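Notebook, gripper comparison, small metal and bead items
7th January
Bench: living room set, Flurkthorpe

Carrying on from the rigid-block runs. Purpose today is to compare the two finger pad sets on jewelry before we commit to one for the February collection. Pad set A is the Pandanano (fine texture, softer). Pad set B is the Teixeira (coarser, stiffer). Both are blue, so check the tag on the linkage before logging a run. I mixed them up once this morning and threw out 6 grasps.

Task is the same for every run: pick one piece off the cloth, lift, place in the red box, release. Box starts empty. No regrasp allowed. A piece that drags the cloth up with it counts as a fail even if it ends up in the box.

Layout notes. Flat pieces in front of the box, pearls closest to the operator, hoops kept apart so one grasp does not take both. Left hand tool stays back until the right hand has cleared. Printed cloth stays on for all runs. Depth was worse on the plain white one, and the folds are part of the test anyway. 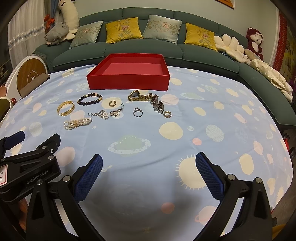
Both tools over the layout, front one open. Ring standing upright between the hoops, box behind.

Grasp log so far: 226 attempts, split evenly between A and B.

Bracelets. No real difference. The gold braided one has enough height that either pad gets under the top edge. The black beaded one rolls a little on B and settles on A.

Pearls. A is clearly better. B pinches one or two rows and the rest of the bundle swings on the lift. Going in across the rows works, going in along them does not.

Watches. Heavy for their pad contact area. Case grasps held on both sets. Band grasps slipped 9 times on B, always when the links turned under load. If a watch is touching its neighbor, the neighbor moves. Not scored as a fail, but note it.

Drop earrings. Poor on both. The hook snags the weave and the cloth comes up. Will try a steeper approach before blaming the pads.

Ring. Fine when upright. Lying flat it is a fingertip job and A folds over at the tip. 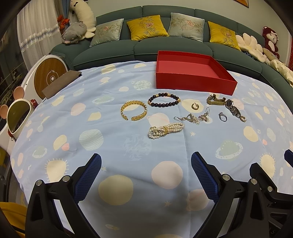
Single tool, low approach, pearls nearest.

Camera and controller

Low approach costs us the view. With the fingers down near the cloth, the pads cover whatever is directly between them and the tracker leans on the background. The sofa and cushions give it plenty of corners, so pose held up. Longest clip was 907 frames with no dropouts.

Width encoder on the right tool reads slightly open at full close. Zeroed it twice and it came back both times. Suspect the linkage pin, will swap with the spare from the Skemholm kit.

Still to do
- drop earrings again, steeper approach, both pad sets
- ring flat, pad set B only
- hoops: not enough runs on either set to say anything yet
- paint a dot on the B linkages - the tags are too small to read with the tool in hand
- copy today's clips over before the spare pin goes in, so the encoder offset stays with the right batch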